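Proscombe Refit Guide for Office Towers
Section 4: Swapping the Front Panel, Checking the Board and Tidying the Cables

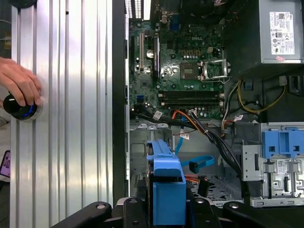 Anathi Naidoo wrote to us after the last edition to say that she had followed Section 4 to the letter, fitted the processor, fitted the memory, closed the case, and only then noticed that we had put the cable step at the end. Her cables were by that time under everything else. The cable step is now step 6, and Anathi has our thanks and a new set of cable ties.

Before you start

You will need a Phillips screwdriver, a soft brush, a dish for screws, and a table that is not also being used for lunch. Allow an hour. Experienced hands take half that and spend the rest looking for a screw.

The section covers used Dell towers being fitted with the Raudsepp ribbed aluminum panel and its round control knob. If your panel is flat, you have the older kit and want Section 3.

CAUTION: Shut the computer down, switch it off at the wall and unplug it. Hold the power button in for a few seconds afterward. If anything on the computer itself is still glowing, you have unplugged the monitor.

Opening up

1. Lay the tower on its side with the removable cover facing up. Undo the cover screws and put them in the dish. The dish is the whole system. Pockets are where screws go to retire.

2. Slide the cover back and lift it away. Brush any dust toward the rear vent and out. Don't use the household vacuum, however much the inside of the case seems to be asking for it.

3. Touch bare metal on the case before touching anything green. Do it again whenever you come back from answering the door.

Checking the board

4. Look at the processor socket with the lever raised and the metal frame open. You are looking for bent contacts, hair, crumbs and old thermal paste. A flashlight held low and to one side shows far more than one held overhead.

CAUTION: Keep fingers, brushes and sleeves out of the open socket. A bent contact can sometimes be straightened by a patient person with a fine needle. Most people who own a fine needle are not that person.

5. Press back the white latches at the ends of each memory slot and check that they move freely. A latch that feels gritty usually needs a puff from a hand blower. One that feels like nothing at all is broken, and should be written on the job sheet before you forget which one it was.

Note: Leave the memory out for now. The slots are much easier to see past when they are empty, and you are going to need to see past them.

Tidying the cables

6. Gather the cables that run along the lower part of the board and follow each one from end to end before you tie anything. Black cables look alike. This is why the labels exist, and why you should leave them on even when they spoil the look of your work.

7. Turn each label so it can be read with the tower lying down. If one has lost its stickiness, write a new one and wrap it around the same cable. Write the name of the connector. "This one" is not a name, though we found it on 14 labels during the last batch.

8. Bundle the cables loosely and tie them in two places, keeping them clear of the socket and the memory slots. Leave enough slack to unplug any single connector. A bundle pulled tight as a drum photographs beautifully and has to be cut apart the first time a drive fails.

Fitting the panel and knob

9. Offer the Raudsepp panel up to the case with its grooves running vertically. Start all the screws by hand, then tighten them a little at a time, corner to opposite corner.

10. Hold the knob with your fingers over the top and turn it gently both ways. It should move smoothly and should not rock. If it rocks, tighten the collar from behind. If it squeaks, loosen the collar by a quarter turn and try again.

Note: The ribs show fingerprints. Wipe along the grooves with a dry cloth – wiping across them just moves the fingerprint to its neighbors.

Finishing

11. Fit the processor, lower the frame and close the lever. Apply paste, fit the cooler, then press the memory in until both latches click.

12. Run your eye over the bundle once more, replace the cover and count nothing but the screws in the dish. The correct number is zero.

13. Write your initials and the panel's batch number on the job sheet. The knob's parts are listed under entry 597 in the spares list at the back of this guide.

If the tower won't start, go to Section 7, which opens with the power cord.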